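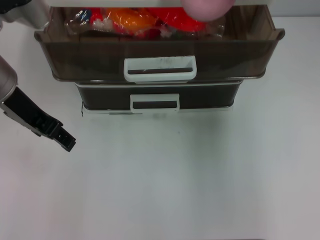
Photo: Timothée Brunet

Grernport to collect hard plastic housewares starting in February

Residents of Grernport will be able to drop off old storage drawers, bins, dish racks and other hard plastic housewares for recycling from February, under a trial approved by the city council on Wednesday night.

The trial will run for three months at two sites, the Monel Street transfer station and the parking lot behind the public pool. Drop-off is free for city residents. People from outside the city will be turned away during the trial, though the council said it may look at that again if there is room.

Hard plastic items of this kind have never been taken in the city's curbside carts. The carts are limited to bottles, jugs and tubs, and the sorting line that handles them is set up for those shapes. Larger pieces jam the belts and are pulled off by hand, and they end up in the landfill with the rest of the trash.

Vatia, the company that holds the city's hauling contract, will empty the containers and truck the material to Yu, a plastics processor. Yu will shred it and sell it to firms that make pallets, drain pipe and garden edging. The city will pay Vatia per load and will not get a share of the sales.

The public works department expects the two sites to bring in around 145 tons over the course of the trial. That number is based on a survey mailed out last fall, which drew replies from 3611 households. More than half of those who answered said they had at least one plastic storage item at home that they no longer used, and many said they did not know what to do with it.

What will be taken

The list covers drawer units, stacking bins, laundry hampers, buckets, plastic shelving, dish racks, trays and food containers without lids. Clear, tinted and colored plastic can all go in the same container. Handles and trim can stay on if they are also plastic. Metal runners, wheels and screws have to come off first, and site staff will have a few screwdrivers to lend.

Items should be empty. A pilot in a neighboring county had trouble with drawers that came in still full of batteries, pens and candy, and one load was rejected for that reason. Staff at both sites will check drawers before they go in the container and hand back anything left inside. Items should be wiped out, but they do not need to be washed.

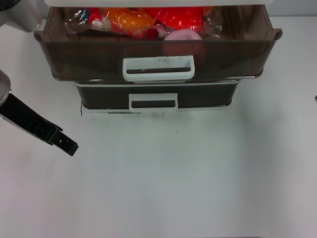
Plastic drawers and their frames can be dropped off together.

The sites will not take foam, garden hose, vinyl siding, car parts, children's car seats or anything with a cord. Plastic bags and wrap should still go back to the grocery stores that collect them. Toys are also off the list for now. Many have metal pins or small motors inside, and Yu has asked for them to be kept out until it has seen how the first loads run.

Some council members had asked for curbside pickup instead – a request that came up often in the survey, mostly from older residents and people without cars. Public works said a separate truck route would cost too much for a trial. The department will offer one pickup day a month for residents who already get help with their carts. Those residents will get a letter with the dates and do not have to sign up again.

The measure passed with two votes against. Both members who voted no said they supported the idea but wanted a cap on what the city could be charged if loads were turned down. Under the agreement, the city pays the return trip for any rejected load, plus the landfill fee.

The pool lot site will be open on Saturday mornings only. Monel Street will take items during its normal hours, and drivers should use the east gate and follow the signs past the scale. There is no need to stop and weigh in. Each household may bring as much as fits in a car or pickup bed. Landlords and businesses with larger amounts are asked to call ahead.

Public works will report back to the council once the trial ends. If the service is kept, it would be paid for out of the general solid waste fee, and the department said it does not expect to ask for an increase this year. Printed copies of the full list will be available at city hall and both branches of the library.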